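Windcombe House: Electrical Load Survey and What It Means for Your Kitchen

Residents on the east side will have noticed Ehsan Amini going from unit to unit with a clamp meter. The survey is finished, and the results explain most of the tripped breakers reported over the past year. A short version follows. The full report is at the front desk and may be read there.

The building was wired with a single 20 amp circuit serving the kitchen counter outlets in each unit, plus a second circuit for lighting and the refrigerator. At the time, this was adequate. A 20 amp circuit at 120 volts carries 2,400 watts at its rating, and a load that runs for three hours or more should be held to 80 percent of that, or 1,920 watts. A toaster and an electric kettle running together will pass the limit. Add a microwave and the breaker opens, as it should.

Of the 60 units surveyed, 13 had a microwave on the shared counter circuit that was added after the original construction. In most of these the oven is a built-in model, installed during a remodel, with the cord run through the side of a cabinet to the nearest counter outlet. The work looks tidy from the front. Electrically it is the same as setting a portable oven on the counter, except that it is harder to unplug.
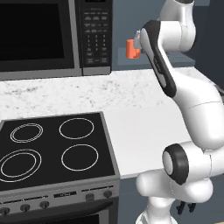 Built-in microwave above a marble countertop.

Input power and cooking power are different figures. The number printed on the carton is normally the cooking power. The input power is on the rating plate, usually inside the door opening or on the back, and is the larger of the two. An oven sold as 1,000 watts may draw 1,500 watts from the wall. At 120 volts that is 12.5 amps, which leaves 7.5 amps on the circuit for everything else. A typical toaster takes more than that.

Reducing the power level on the keypad does not solve the problem. Most ovens run the magnetron at full power and switch it on and off, so a setting of 50 percent draws the full current for half of the time. Inverter models do reduce the current, but the clock and fan loads remain and the difference should not be counted on when planning a circuit.

Mr. Amini also checked outlet temperature under load. Two outlets in the Ermont wing were running hot at the terminals, both because of backstabbed connections that had worked loose. These have been remade on the screw terminals. If a cover plate feels warm to the hand while an appliance is running, stop using the outlet and call the office. Discoloration around the slots is treated the same way.

The remedy is a dedicated 20 amp circuit for the microwave. Vavbridge Electric has quoted the work on a per-unit basis, with 12 gauge copper run from the panel through the existing chase behind the pantry wall. Most panels have a spare position. Those that do not will need a tandem breaker, provided the panel is listed for one, and Chak-lun Lam is checking the labels now. Power to the unit will be off for one morning. Wall patching is included, but painting is not.

Work begins in April on the lower floors and proceeds upward. Owners of the affected units will receive a letter giving the date and the access form. Please return the form even if you plan to use your own electrician, who will need to file a copy of the permit with Anwara Bhuiyan before starting.

Until the new circuit is in, run one heating appliance at a time on the counter outlets. Do not use an extension cord to reach the lighting circuit. Do not replace a 20 amp breaker with a larger one. One 30 amp breaker was found in the survey and has been removed.

Tenants should pass the letter on to the owner of the unit. Questions about the quote go to Anwara Bhuiyan at the office, and questions about panels go to Chak-lun Lam.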